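3.2 Cell layout and upkeep

The Warico cell consists of one six-joint arm bolted to a white table, a two-finger gripper, and a sheet of brown paper that serves as the work surface. Blue tape divides the paper into a grid of rectangles. Object start positions are drawn per rectangle and not per coordinate, so the grid has to stay in the same place relative to the arm base between sessions. Most of the upkeep described in this section follows from that requirement.

The paper is replaced when a tear crosses a tape line or when a seam lifts far enough to catch a fingertip. Small tears beside the tape are left alone. In our first weeks we patched them with more tape, and the patches shifted the edges of the rectangles enough to confuse the operator who placed the objects. A new sheet is laid from the side nearest the base and taped against a cardboard template cut by Selvaraj Herath. The template is stored flat under the table. After relaying, the arm is driven to the nine reference points and the offset at each is written in the cell log. An offset of 5 mm or more at any point means the sheet is lifted and laid again.

The objects are foam cubes in several colors. Foam was chosen after an earlier set of hard blocks marked the fingertips. The cubes lose their corners with use – the grip force was set at the start of the study and has not been changed – and a cube is retired when it no longer stands square on the paper.

Cable routing caused more stoppages than any other part of the cell. The gripper cable runs outside the arm, from the top of the wrist down to the gripper body, and a second, coiled cable follows the upper segment toward the elbow. In the original routing the gripper cable was tied tightly at the wrist collar. It pulled at the connector whenever the last joint turned past 110 degrees, and the gripper dropped off the bus. Anjani Latuheru rerouted it with a free loop at the wrist. Fabric bands hold the wiring along the forearm link. They are checked by hand at the start of each session, and a band that slides is pulled tight before the arm is powered.

Joint zeroing is verified after every 100 episodes with the Mandagi script, which moves the arm to a fixed pose and compares encoder readings with stored values. The script does not correct anything. If a reading is out of tolerance, the operator stops the session and Syafiqah Chong repeats the full calibration. This was needed twice, both times in October, after the table had been moved for floor work.

Fig. 4 shows the arm over the taped surface with the gripper above an orange cube.

Figure 4. Arm, gripper and gridded work surface of the Warico cell.
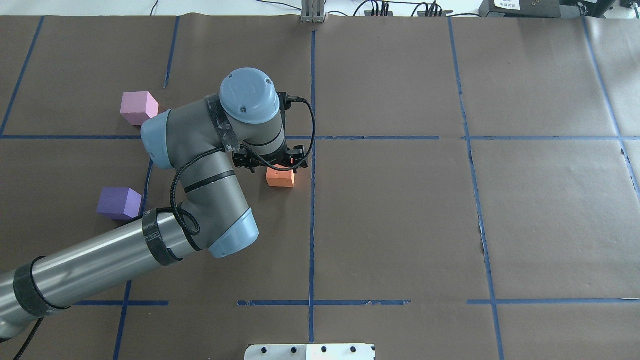 How is the grid checked after the paper has been replaced?

The arm is driven to the nine reference points, and the offset at each is entered in the cell log. If any offset reaches 5 mm, the sheet is lifted and laid again.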